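Subject: Re: [cell-planning] quote comparison, arm + vacuum end piece, need numbers before the 29th March cutoff

Replying inline further down. Top part is for people who only read the top part.
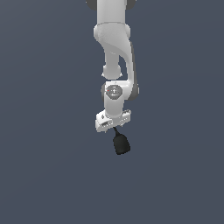

WHERE WE ARE

Money is not approved yet. Repeat, not approved. Please stop telling Emmont it is.

Going with the white arm in the sim model unless somebody has a real objection, with the flange plate and the black cup-shaped end piece on the short stem. Model has no floor, no table, no conveyor in it yet. I need the bench height from whoever has the drawing, otherwise reach is a guess and I'm not signing for a guess.

Three quotes asked for in February, two came back. Flivano sent a full one, Pekex sent arm only, no install, no training, no spares. Polák have not answered the second mail either. I'll call them tomorrow and if they still want "another week" we drop them and go with two. Purchasing said two is OK if we write down that we asked three.

> On the list, earlier:
>
> Hi all, catching up on the thread. Few things I don't follow.
>
> 1. Why are we comparing the Flivano total against the Pekex total when one has install in it and the other one doesn't? On paper Pekex is way cheaper but I don't believe it.
>
> 2. Budget sheet has one line for "gripper". Is that the suction end only or also the vacuum side, hoses, valves, the rest? On the packing cell we bought the arm and then spent two months arguing over who pays for compressed air.
>
> 3. Can we get away without the safety scanner? The sales guy at the open day said collaborative arms don't need fencing.
>
> 4. Do we have a cycle time from the simulation yet? Management will ask. They always ask that first.
>
> 5. Is it worth buying a second arm at the same time if there's a discount.
>
> Also Emmont would like to know when we need them on site for the electrical work. They are booked up.

OK, one by one.

> Why are we comparing the Flivano total against the Pekex total

We shouldn't be. That was me pasting both totals in the same column to see if they landed, sorry. New version of the sheet has the lines split: arm, controller, end of arm, air, safety, stand, install, training, spares, contingency. Pekex is blank in five of those. I've asked them to fill in or say "by customer" in writing. Don't forward the old sheet to anyone. If you already did, tell me who so I can send them the new one.

My bet is they end up close once install is in. Flivano also includes the first year service visit and I can't find that anywhere in the Pekex pdf. Might be on the terms page, it's tiny print, somebody with better eyes please look.

> Is that the suction end only or also the vacuum side

Suction end only, you're right and it's wrong. Needs to be its own line. What I think goes in it:

- vacuum generator, electric or air driven, see below
- hose and fittings, with enough slack for the wrist to turn all the way
- vacuum switch so the cell knows if it lost a carton
- filter, the carton dust on line 2 is bad
- spare cups. Put in 20. They are consumables, they should come out of the maintenence budget from year two on but the first lot has to be in the project or we start with nothing on the shelf

Electric generator costs more to buy and we don't have to run a new air drop. Air driven is cheap but the drop isn't, and the compressor is near its limit when both shifts overlap. I lean electric. Want facilities to confirm the compressor thing, I'm going off what I was told in the corridor.

One cup or several is still open. Model has a single one. For the small cartons I think that's fine. For the large flat ones I'm not sure, they sag. If we need a multi-cup tool that's different money and more weight on the wrist and it comes off the payload, so please somebody weigh the heaviest carton with product in it. On a real scale. The spec sheet weight is without the insert.

> Can we get away without the safety scanner?

No. Sales guy is talking about the arm. Risk assessment is for the whole cell, including what it's holding and what a person can get trapped against. Keep the scanner line in. If the assessment says we can do it cheaper then great, we hand the money back. Going the other way and asking for more after approval is a conversation I've had before and won't have again.

The assessment itself also costs money if we use an outside firm. Not in the sheet at all right now. Adding it.

> Do we have a cycle time from the simulation yet?

No. There is an arm and a tool in the sim and that is all. I want bench, infeed, the pallet position and a carton in there before anyone writes down a number. Target is 400 cartons an hour, that's what line 2 does on a good shift with people. Please do not put that in a slide as a result, it's the target.

Sim license: we're on the trial. If it runs out before the model is finished we lose a week. Renewal should go on the project, seperate line, small.

> Is it worth buying a second arm at the same time

Flivano would take some 1000 off each if we order 2. Tempting but I'd say no. No home for the second one, and it'd sit in the crate using up warranty. What I've asked instead is if they will hold the price for a repeat order. If they put that in writing we get most of the benefit and none of the crate.

Emmont: can't give a date. Tell them earliest is after approval plus delivery, and the delivery on the arm is the long item. They can do the floor sockets ahead of it if they have a gap, that work is needed whichever arm we pick. Get that priced on its own so it can be ordered on its own.

WHAT I NEED FROM THE LIST

- bench height and the bench drawing, newest revision
- heaviest carton, weighed
- facilities on compressor headroom
- Pekex lines filled in (mine)
- Polák yes or no (mine)
- floor socket price from Emmont
- contingency percent. Last project had it cut to zero in the meeting, I'd like us to agree on a figure before we walk in, and all say the same one

Cutoff is end of day on the date in the subject. Anything that comes in after goes in the next round, and the next round is after summer.

Sheet is in the usual folder, file has "split" in the name. Please edit that one and don't make a copy, we have four copies already and I've been updating the wrong one.

Running to the line meeting, back on mail later this afternoon. If it's about the air drop just phone facilities direct.

--
cell-planning mailing list
To unsubscribe, send a blank message to the list address with "unsubscribe" in the subject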